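News > Around the Tables > Color Sorting

Put each foam cube on the plate of its own color. Venla Miettinen calls this the Pirside layout and swears by it. I have my doubts. 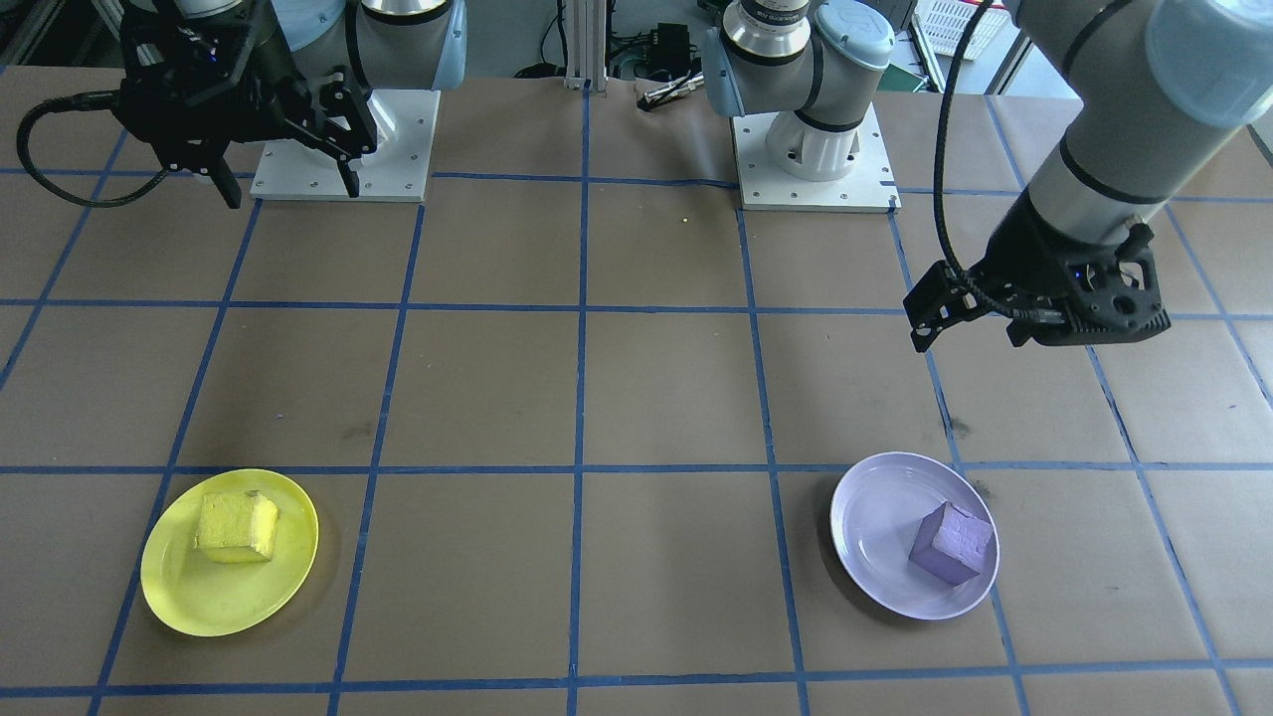 Brown paper, blue tape, one big grid.

The paper and tape I'll grant her: cheap, and easy to replace. I'm less sold on the squares, which look tidy but don't tell you where a plate should go.

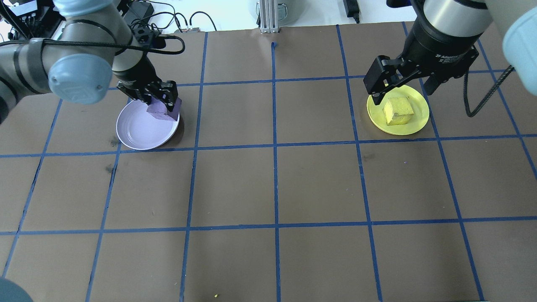

2 min read

Purple over lavender, yellow over yellow. Fine, but with two colors a lucky guess is right half the time. Ville Vuorinen wants 7 colors by February. I'd settle for a third plate and a cube that matches none of them.
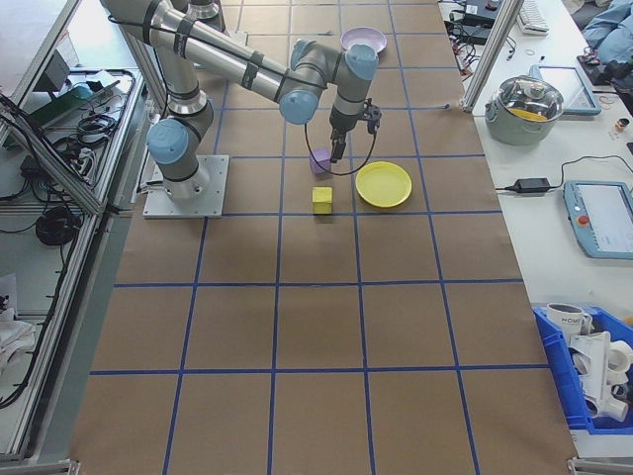 Two cubes and two plates, with plenty of brown paper to spare.

Venla says the spare squares are for later. She said that about the Esturbridge layout too.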